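ok so rewriting our cell rules at Prusivdale, posting as I go. rule one, hands stay off the table while the arms are live — no exceptions, no "quick tug"

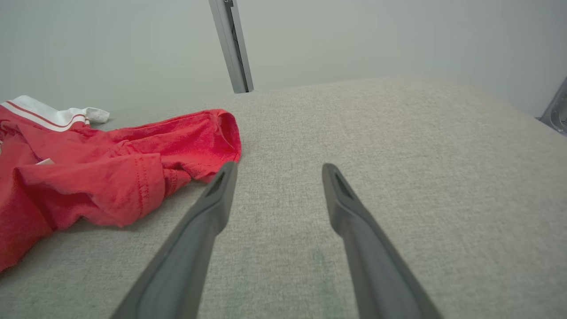 rule two, wipe down and check fingertips every 3,000 cycles. used to be whenever somebody remembred 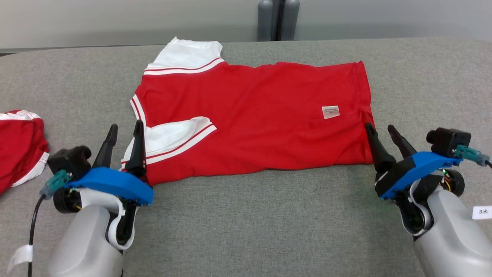

Rule three is cables. Tag every one, tag says which arm, log it same day. The black lead at the left wrist there has its white tag near the bottom, fine by me. Untagged = arm stays off

rule four, two people sign before speed goes up. Trornness sheet says the same, just longer
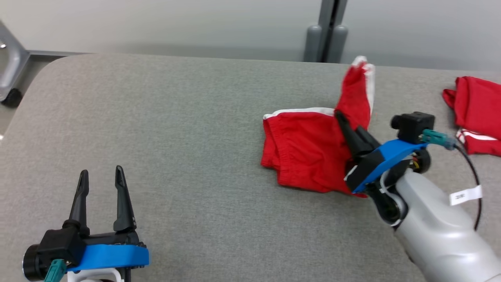 Åberg replied that two signatures is overkill on a night shift. maybe. keeping it til December then we look agian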